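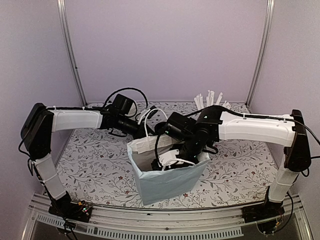
What does the Karesel collection contain?

It contains 56 public statements by left parties and trade unions, published in connection with workers' holidays and days of remembrance. Each text is kept in its original wording, with a title and the name of the issuing group.

Languages

40 statements are in English, 13 in Spanish and three in Ukrainian. The Spanish part was checked by Flor Sánchez. Joint statements are stored only once - under the first signatory.

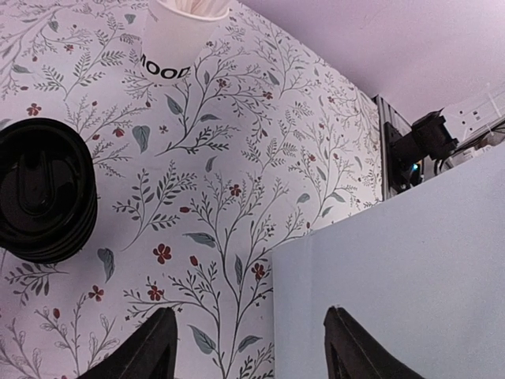 Paper cup marked "MOOD" on a floral cloth.

Contact

Orysia Demchenko keeps the list of corrections. Last update: 29th March.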